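# Trays, mats and one good plate

15 November 2020

I said I'd get these pages up before the holidays and look at that, I nearly made it! If you've followed along since January you know I've been slowly replacing every tired piece of tableware I own. The old set came from three different apartments (two of them not even mine) and nothing stacked with anything. So this year I let myself buy one piece at a time, mostly secondhand, and I wrote down what I paid so I couldn't fib about it later.

The running total is $224, which covers plates, bowls, a couple of mats and more trays than one person needs. I do love a tray. My sister says I'd put a tray on a tray if it fit, and yes, I have, the small one lives inside the big one in the cupboard.

A few notes for everybody who wrote in after the last gallery:

- **Where I look.** Wallow, the thrift place by the bus depot, gets most of my money. Go early and check the bottom shelf, the trays get shoved down there behind the baking pans.
- **Mats.** I like stripes and I like a ribbed texture, and I'm not sorry. Crumbs do get down into the ribs, so shake them out over the sink before you wipe.
- **Plates.** A wide rim makes a small dinner look like you tried. I keep going back and forth on how deep the middle should be. Shallow is lovely for toast and eggs and a bit risky for anything with sauce.
- **Trays.** Get one with a raised rim! I carried soup on a flat one for almost 30 days and my rug still remembers.

Somebody asked about the color scheme. There isn't really one, but I keep drifting toward beige, gray and white, with something silly thrown in so it doesn't feel like a waiting room. The silly thing is usually an animal. Han-gyeol has a whole shelf of animal dishes and I'm trying very hard not to catch up.

Still on my wish list: a deeper bowl for noodles, a little pitcher, and a second striped mat, if I ever find one close enough. I saw one at Tumari for $34 and walked around the store holding it for ages and then put it back. I've thought about it every day since.

On to the gallery! Just the one this time, the rest are coming when I've sorted them.

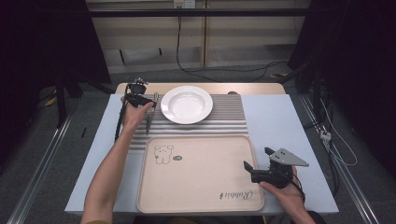 Han-gyeol Hwang

**Bear tray with striped mat and white plate.** I'm so fond of this bear. It's only a plain dark outline on beige, with the word "Rabbit" in curly script down in the opposite corner, and I've decided that's what the bear is called. The gray and white stripes go nicely with the wide white rim, I think, and the pale blue-gray tabletop calms the whole thing down.

Next page will be bowls, plus the mugs I promised. If you've got a spare ribbed mat in gray and white, please write to me, I'll trade you two soup spoons and a butter dish with a perfectly good lid.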